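Sáb. 4 de setembro

Caderno da oficina do clube. Escrevo eu, porque os outros estão quase todos no autocarro para Costby. Se alguma palavra não está bem, por favor corrijam a lápis, assim aprendo.

Jogo de hoje: fora, contra o Costby. Ganhámos por 2 no último, em Hadcombe, mas isso foi em janeiro, com o campo gelado, e não se pode comparar. Hoje o relvado deles está duro e seco, segundo a mensagem que recebi às dez. Mandei os pitões moldados para todos e os de alumínio só para os guarda-redes e os centrais, que pedem sempre.

Bolas

Medi a pressão das bolas do treino antes de arrumar. As Jakab perdem ar entre a quinta-feira e o sábado, as Skomstead quase nada. Já tinha esta suspeita na época passada, mas não tinha escrito e portanto não valia. Pus uma Jakab e uma Skomstead na balança, secas, à temperatura da sala. A Jakab deu 400 gramas, abaixo do mínimo da regra para uma bola de jogo (410). A Skomstead passou. A Jakab fica então para treino e vou marcá-la com um T na válvula.

Repeti a pesagem depois de almoço, com a balança noutra mesa, porque aquela perto da janela não me parece bem nivelada. O resultado foi o mesmo.

Não sei ainda se a perda de ar vem da válvula ou da câmara. Fiz o teste da água com sabão na válvula e não vi bolhas. Na segunda repito com mais pressão e deixo a bola debaixo de água mais tempo. 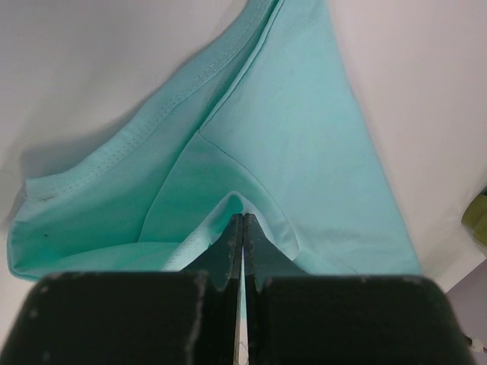
Camisolas e números

O número de peça 862, que aparece na folha do fornecedor, não corresponde a nada do que temos na prateleira. Penso que é um erro de digitação, mas não quero adivinhar. Escrevi ao fornecedor e espero a resposta. Até lá, não abrir a caixa nova, por favor.

Os números termocolados do equipamento alternativo começaram outra vez a levantar nos cantos. Experimentei a prensa com menos calor e mais tempo, num retalho, e o canto ficou colado depois de puxar com a unha. Falta lavar. Vou lavar o retalho com o resto, do avesso, até 20 vezes antes de decidir se mudamos o procedimento para todas. Sei que é muito, mas uma época tem muitas lavagens e prefiro saber agora do que num intervalo, com o jogador à espera na porta.

Nota para quem usa a prensa: o papel de proteção está a acabar. Não usar o mesmo bocado mais vezes do que é necessário, porque deixa restos de cola e depois esses restos passam para a camisola seguinte. Aconteceu-me com um 7. 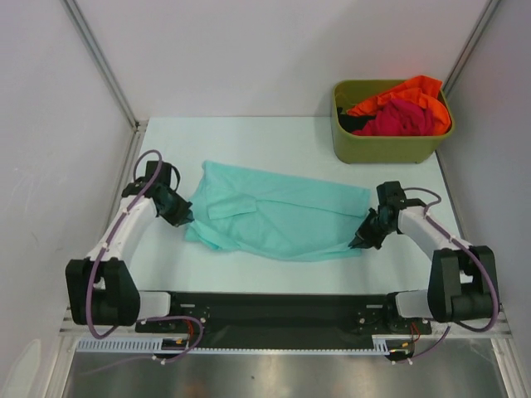
T-shirt (provável) turquesa na mesa, ainda amarrotada.

Chuteiras

Três pares para colar na biqueira. Limpei com álcool, lixei um pouco, pus a cola e apertei com fita. Ficam assim até segunda-feira. Um dos pares tem a sola aberta também no meio do pé e esse, na minha opinião, já não vale o trabalho, mas o dono gosta muito dele e pediu-me duas vezes. Faço, sem prometer.

A chave dos pitões de alumínio voltou a faltar na caixa verde. Se foi no autocarro, tudo bem, mas então é preciso escrever na folha da saída. Usei a velha, que escorrega.

Resultado

Telefonaram ao intervalo: 0-0, muito vento, o nosso lado direito a sofrer bastante. No fim, 1-0 para nós, de canto, já perto dos descontos. O guarda-redes queixou-se de que escorregou uma vez na pequena área, portanto talvez os pitões de alumínio não eram boa escolha para um campo tão duro. Falar com ele no próximo treino e ver o desgaste.

Para segunda-feira

Tirar a fita das chuteiras.
Teste da Jakab debaixo de água.
Primeira lavagem do retalho.
Encomendar papel para a prensa e agulhas para a bomba.
Perguntar outra vez pelo 862, se não houver resposta.
Contar os coletes quando chegar o saco de Costby, que da última vez veio com alguns deles.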